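Flallport Renters Win Longer Notice Before Kitchen and Bath Work

FLALLPORT -- Landlords in Flallport will have to give tenants 10 days' written notice before starting planned work on a kitchen or bathroom under a rule the city council approved Fri 13 May. The rule takes effect in June.

The current rule asks only for "reasonable notice," a phrase that tenants and owners have argued over for years. In practice many renters have received a note under the door the evening before a crew arrived.

The new rule covers work that takes a sink, stove, toilet or shower out of use for more than one day. It applies to every rented home in the city, including single-family houses and units above shops. Emergency repairs, such as a burst pipe or a gas leak, are exempt.

Council member Marama Sheehan, who wrote the measure, said it grew out of calls to her office last winter from tenants in the Rerneo apartments on the east side. Several of them lost the use of their kitchens while the owner replaced counters and plumbing floor by floor.

"People can plan around a closed kitchen if they know it's coming," Sheehan said before the vote. "They can cook ahead, or stay with family. What they can't do is plan around a note they got at nine o'clock at night."

The measure passed 5 to 2.

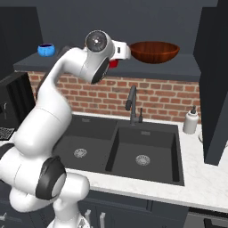 What the notice must say

The written notice has to give the start date, the expected end date, the hours when workers will be in the home and the fixtures that will be out of use. It must also give a phone number that is answered during working hours. Email counts as written notice only if the tenant has agreed to it in the lease or in a separate letter.

If the work runs past the end date, the landlord must send a second notice with a new date. There is no limit on how many times the date can be moved, which was a sticking point for tenants who spoke at the hearing. Sheehan said she had wanted a limit but did not have the votes for one.

A landlord who starts work without proper notice can be fined $300 for each home affected. The fine goes to the city and not to the tenant. Tenants who want money back for days without a kitchen will still have to take that up with the landlord or go to small claims court, as they do now.

Owners call it workable, with some worries

Charalambos Zacharopoulos, who manages properties for Mitsotakis-Vlachou, said the company already sends notices a week ahead for most jobs and can live with the longer period. His concern is scheduling. Plumbers and counter installers often call with an opening when another job falls through, he said, and owners will no longer be able to take those openings unless the tenant agrees.

"If a fitter has a free Tuesday, I want to use it," Zacharopoulos said. "Now I'd have to knock on the door and get a signature first."

The rule does allow that. A tenant may sign a waiver for a shorter notice period, but the waiver has to be for one specific job and cannot be written into the lease. The city will post a blank form on its website.
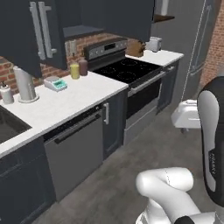 Zacharopoulos also asked the council to spell out what counts as one job. Replacing a faucet and then coming back the next week to seal a countertop could be read as one project or two, he said. The city attorney's office told the council it would put out written guidance on that question before the rule takes effect.

The two members who voted against the measure said they supported longer notice but thought the fine was too high for people who rent out a single unit. An amendment to cut the fine in half for those owners failed earlier in the evening.

Storage was left out

An early draft would have required landlords to supply a small refrigerator and a hot plate during long kitchen jobs. That section was dropped after the fire department raised questions about hot plates in bedrooms and older wiring. The council sent the idea back to the housing office, which is expected to return with a version that covers refrigerators only.

Irkano, the nonprofit that runs the tenant help desk at the main library, said it will hold evening sessions on the new rule. Staff there will help renters read a notice and file a complaint. The sessions are free and open to landlords as well.

Complaints about work started without notice should go to the city housing office, in person or by mail. Tenants should include a copy of any notice they received and the date the work began -- a photo of a note left on the door is enough. The office said it does not plan to add inspectors and will handle the complaints with current staff.

Work already under way when the rule takes effect will not be covered. Jobs that have been scheduled but not started will be, and owners will need to send a new notice if the earlier one does not meet the standard.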